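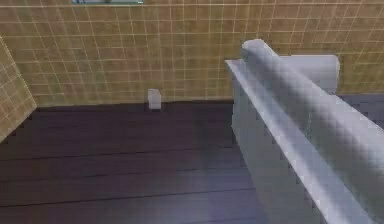
How often does tile grout need to be cleaned and sealed?

For most homes, a light scrub every month or so and a fresh coat of sealer every year or two will keep grout in good shape. A kitchen that sees a lot of frying will want more attention than that, and a spare bathroom will want less.

I grew up in a house with hardly any tile in it, so I came to all of this as a grown-up with a used house in Plurton and a kitchen wall that I had taken for beige grout on beige tile. The grout was supposed to be white! I found that out in September, when I moved a shelf and saw a clean stripe where the shelf had been, and I have been a little obsessed ever since. What follows is the way I do it now, after a good deal of trial and a fair amount of error.

What you'll need

A stiff nylon brush with a narrow head (an old toothbrush is fine for corners, but your wrist will get tired of it on a whole wall)
Baking soda
Dish soap, the plain kind
A spray bottle and a bucket
Two or three old towels
A water-based penetrating grout sealer
A small foam brush or an applicator bottle with a roller tip

Leave the wire brush in the garage. I tried one on a patch behind the trash can and it took the surface right off the grout, and I can still find the spot with my fingertip. I'd also skip vinegar if you have natural stone, or if you aren't sure what you have. My neighbor's marble sill has a dull ring on it from exactly that.

Step 1: Dust first, then wash

Run a dry cloth or the brush end of a vacuum over the wall before any water goes near it. Dust plus water makes a gray paste, and it goes straight into the joints you are trying to clean. Then wash the tile itself with warm water and a squirt of dish soap, and wipe it down. In a kitchen you may have to do this twice to get through the grease, and I'd put on some music.

Step 2: Mix the paste

Stir baking soda with just enough water to make something like cake frosting. A cereal bowl's worth goes farther than you'd think. If it slides down the wall it's too thin, so add more soda. Smear it along the grout lines with your finger or the back of a spoon, and do a small area at a time, maybe as wide as your two arms will comfortably reach.

Let it sit for 10 minutes. I make tea.

Step 3: Scrub

Start at the top and work down. Short strokes along the line do more than big circles, which mostly polish the tile. Spray a little water as you go to keep things moving, and press gently — the paste does a lot of the work if you let it. Rinse with clean water and a towel, then rinse again, because leftover soda dries into a chalky film that looks worse than what you started with.

Step back once it's rinsed and look at it from the side, with a lamp on if the day is dull. Missed patches show up much better at an angle. My own wall took 22 joints before I learned to do this, and I had to go back over nearly every one.

A word about the floor

Whatever is below the wall is going to get wet and gritty, so lay your towels right up against the base before you start. This matters most in the kind of open layout where tile meets plank flooring, as it did in our last rental. Water that sits in the seams between planks can make the edges swell, and that is a much bigger job than dingy grout. Pull the furniture well away too, or at least throw an old sheet over anything with a pale cover.
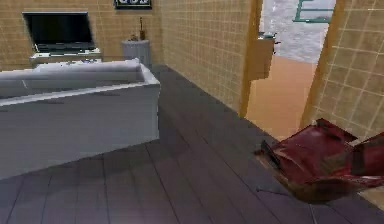

Pale sofa, dark planks and tan tile in one open room.

Step 4: Let it dry all the way

Give it a full day, and two if the weather is damp. I know this is the dull part. Damp grout looks darker than dry grout, so wait until the color is even all over before you decide whether it's clean enough. If a few lines are still stubborn, repeat the paste on those and wait again.

Step 5: Seal

Open a window. Shake the sealer, pour a little into a dish, and run the foam brush along each line with a light hand. Wipe any drips off the tile within a few minutes, following whatever time your bottle gives, or you'll be left with a haze that takes real elbow grease to shift. Most sealers ask for a second coat, and I always do it, even when I'm sick of the whole business.

To check your work the next day, flick a few drops of water onto a joint. Beads mean the sealer has taken. If the drops soak in and leave a dark spot, let it dry and put on another coat.

Keeping it nice

I keep a spray bottle of soapy water under the sink and wipe behind the stove after anything that spatters. In the shower, a quick pass with a squeegee does wonders. And if you ever find grout that is crumbling or missing, hold off on the sealer and patch it first. Grout repair is its own afternoon, and I'll write that one up once I've finished the hall bathroom.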